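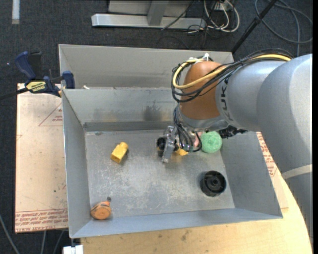

# Draltlow bin-picking set

Hello! If you've found this folder on the shared drive and want to train something on it, please read this page first. I wrote it because I kept answering the same questions by email, and Sebastián Ocampo said (fairly) that I should put the answers next to the data.

Draltlow is a set of grasp attempts made by a KUKA arm picking small things out of a metal bin. There are 3281 attempts in it. Each one is a single go: look, reach, close, lift, look again. Some are lovely clean picks and plenty are the gripper closing on nothing at all – I kept both, and I'd ask you not to throw the misses away until you've tried training with them.

## What's in the folder

- `attempts/` – one subfolder per attempt, numbered in the order they were made
- `before.png` and `after.png` in each of those, plus a short run of stills from the reach
- `pose.json` – where the gripper was told to go and where it ended up
- `result.txt` – one word, either `held`, `dropped` or `missed`
- `splits/` – my train and test lists, which you're welcome to ignore

The test list has 700 attempts. They're all from later sessions, so no bin layout turns up on both sides. If you make your own split, please cut it by session too! Neighbouring attempts look nearly identical (same toys, one of them nudged a bit) and a random shuffle will give you a score you don't deserve. I did this myself in May and was very pleased for an afternoon.

## How the attempts were made

The early sessions used random grasps: pick a spot in the bin, pick an angle, go down and hope. After that we switched to a small model called Dara, which suggests where to try, with a bit of noise added so it doesn't keep going for the same favourite. The `source` field in `pose.json` tells you which kind you've got. Random attempts miss far more often, as you'd expect.

Objects are small household bits and toys, a handful at a time. We like a mix of shapes: bumpy balls, blocky toys, round flat things, anything dark and awkward. When a session got dull I tipped everything up and started again with different ones. A layout never got more than 180 attempts before I changed it.

## Labels

`held` means the object was still in the gripper at the second look. `dropped` means it left the bin floor and didn't stay up. `missed` is everything else, including pushes, which I know some of you would like split out. Celeste Urrutia has been through the train list by hand and fixed the ones the automatic check got wrong, but the test list has only had a quick skim from me. If you spot a bad one, send me the attempt number and I'll correct it in the next version.

## Things to watch for

- The bin walls slope, and things that end up against them are hard to get under. The model learns to avoid the edges, perhaps too well.
- The cables on the wrist often hide part of the bin, and sometimes the very object being picked. Use `before.png` if you want a clear look.
- The bin floor is scratched and scuffed. Depth readings there are patchy, so I left depth out altogether.
- The camera was knocked once and put back slightly off. Sessions after that have `cam: 2` in the pose file, and you need the matching calibration.

I haven't tried any of this on soft things like cloth or bags, and I wouldn't expect it to carry over. The Palma set is a better place to look for those.

## Using it

Copy the folder off the drive before you train, please, as reading thousands of little files over the network makes everyone's day slower. The loader lives in the Clunditz repo under `loaders/draltlow.py` and needs nothing unusual.

Last changed 17/08/2021: fixed the calibration file for `cam: 2` and took out a few attempts with an empty `after.png`.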